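CHAPTER 6

Chores: can the machines do them yet?

Read this one before the seminar, not after. Key words for the chapter: task, sub-task, grasp, recovery, supervision, cycle.

Start with an egg. Pot, lid, bowl, egg. A child of nine can manage it with someone standing by. Now give the same job to an arm bolted to a table and see how much of it was never written down.

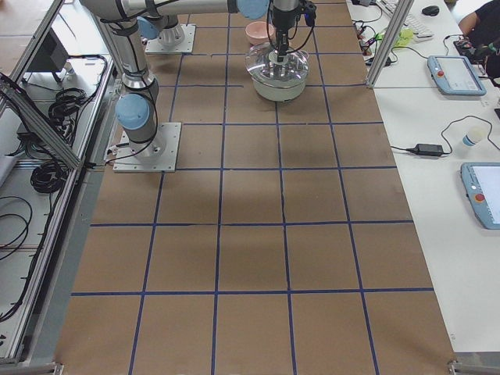
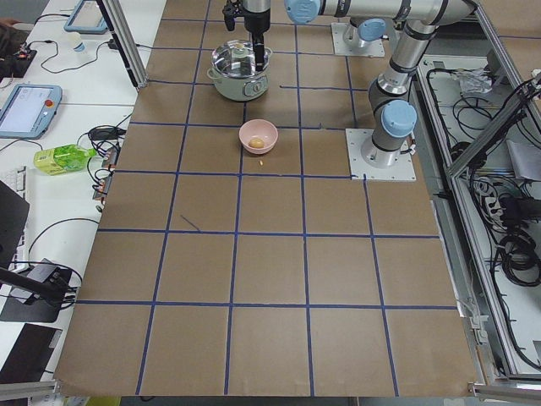
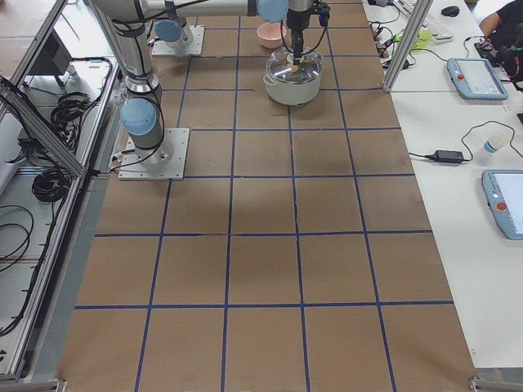 Pots, a small pink bowl, an arm with a gripper.

Most people, asked how to move an egg between a pot and a bowl, give two steps. Pick it up, put it down. Costel Pîrvu set this as a written exercise for his first-years and the longest answer he got had 16 steps, and it still left out what to do with the lid. Where does a lid go? At home you put it on the side, wherever there's room, and you don't remember doing it. A machine needs a place, an angle, a height to let go at, and some way of knowing that it has let go.

So the question in the chapter title is really several questions, and they get muddled all the time. In the press especially. We will take them one at a time.

6.1 Can it do the thing once?

Usually yes. Almost any chore you can name has been done once by a machine, somewhere, with somebody watching. Folding a towel. Wiping a worktop. Loading a cup into a rack. Once is worth having, it shows that the reach and the grip are possible. It tells you very little about Thursday's washing up, or the next kitchen along.

When you read "robot cooks breakfast", look for the number of tries. If there isn't one, write that in the margin.

6.2 Can it do it again?

Here things get thinner. Repeating a job means coping with small changes: the pot turned a little, the egg further over, a lid with a different knob. On a shop floor you can take most of the changes away. Jigs, trays, marks on the bench, parts that arrive the same way up. The Skosska packing line, which we come back to in Chapter 9, ran 2,645 cartons in one shift without a hand laid on it. The cartons were all one size. Bohumila Baláž, who ran the line then, put it down to the carton supplier and gave the arm very little credit.

A kitchen won't be arranged like that. Or it can be, but then you have done a good part of the chore yourself before the machine starts.

6.3 What happens when it goes wrong?

Recovery is the word for this and it is the weakest part of nearly every system in the book. A person who drops a spoon picks up the spoon. They don't go back to the beginning of the recipe. Many machines do just that, or they stop and wait, which at least is safe.

Eggs are good for teaching this becuase the failure is plain. Too little grip and it slips. Too much, and you have a different chore, with a cloth. Between the two there is a band that you find with your fingers and no thought at all. A gripper has to find it by measuring, or by having a soft enough finger that it matters less, or by having been shown many times. All three ways are in use. Section 6.7 compares them.

Glass and steel bring their own trouble. Clear lids are hard for cameras, shiny pots nearly as bad. The camera may see the lamp in the lid and take it for an edge. Some groups get round it with matt cookware. Fair enough in a study, but ask what was changed before you compare results.

6.4 Who is standing next to it?

Count the people. Verna Haverford's rule, from the Kesetti trials in July, and a useful one: add up the minutes of human time around a job, setting out, watching, stepping in, clearing up, and set them against the minutes the job takes by hand. At Kesetti the sorting of clean laundry came out worse with the machine than without. The shelf stacking came out better, though only on the long shifts.

Do this sum for anything you are shown. It is dull and it settles a lot of arguments.

6.5 Home and shop floor, side by side

Shop floor: same job all day, trained staff, light and layout under control, a stop costs money but someone is there to clear it.

Home: many jobs, each one short. Cats, children, bags left in the hall. Bad light. No one trained. A stop at two in the afternoon may last until six.

For these reasons the shop floor has got there first with single jobs, and the home still has mostly floor cleaners and not a great deal else. Hipólito Retamal thinks the gap will close from the middle, in canteens, care home kitchens, hotel laundries, where the jobs are household ones but the hours are factory hours. I think he's probably right about the kitchens. Less sure on laundries, see the Grornix figures at the end of the chapter and make up your own mind.

Before you go on

Pick one chore you did this morning. Write it out as steps. Give it to somebody else and have them follow it exactly, no guessing, no helping. Note where they had to stop. Bring the sheet with you, we use it in 6.6.

If you pick tea, say wich mug.

6.6 Breaking a chore into sub-tasks

A sub-task should have a clear start, a clear end, and a test. "Take off the lid" looks like one. It is at least three: reach and hold, lift clear, set down. Each can fail in its own way and each needs its own test. Begin with the set-down, which most written answers skip.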